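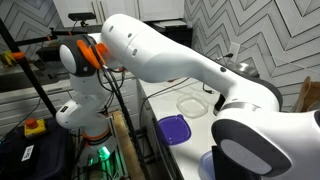
Dimow is seeking participants for a study of how people sort and store food containers at home. Sessions take place in the test kitchen at Brestby, which has a white countertop and lower cabinets. Participants match lids to containers, stack them and put them away. Lids vary in color and fit: a square purple one with a small tab at one corner, for instance, or a clear one with rounded corners. Each session has three timed rounds and lasts nearly 100 minutes.

Home | Studies | Take Part | Contact

Requirements
Adults who prepare meals at home at least 3 times a week. Participants must be able to stand for the full session and reach a standard wall shelf. No training is needed. People who took part in the August study are not eligible.

Payment
Participants receive $300 after completing two sessions. Travel is not covered.

To apply, write to Ustyna Tkachenko at the Dimow study office by February 11, 2024. State your height, your dominant hand and the number of people in your household.

This site uses cookies to remember your settings. Accept | Decline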